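Gornetti open day, the data collection side

Gornetti opened its Brillside workshop to visitors in July, and I went mainly for the manipulation group. The arms in the front hall were running a bin-picking loop I had already seen twice elsewhere, so I skipped it and took the stairs.

Solange MacPherson ran the session on hand-held grippers. The setup is simple: a two-finger gripper you carry yourself, with a camera on it, and no arm at all. You do the household task by hand through the tool, and the recording becomes training data for a policy that later runs on a real arm. Her group has 1,162 recordings of laundry tasks so far and wants 2,000 before they train again. Of the current set, 224 are socks.

I asked why so many. Her answer was that a sock has no stable shape. Grip it near the toe and the rest trails; grip it mid-length and both ends droop. Towels at least have corners.

Most of the hour went to footage. Ramesh Grewal, who does the labeling, went through 26 clips from houses and apartments and stopped wherever the grasp was worth arguing over. He prefers patterned bedding to plain white because it gives the tracker more to hold on to – plain sheets are where their pose estimates drift.
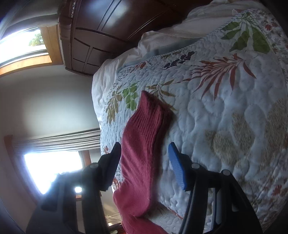 Maroon knit sock between the fingers, on a quilted bedspread with a leaf print.

I got five minutes with one of the tools afterward. It is heavier at the front than I expected, and my wrist wanted to roll on every approach. Ramesh said new operators all do it and the first dozen takes usually get thrown out.

Questions on calibration went mostly unanswered. Abhishek Tyagi handles that part and was downstairs with the arms. I have emailed him about lens distortion near the fingertips and will add his reply here if I get one.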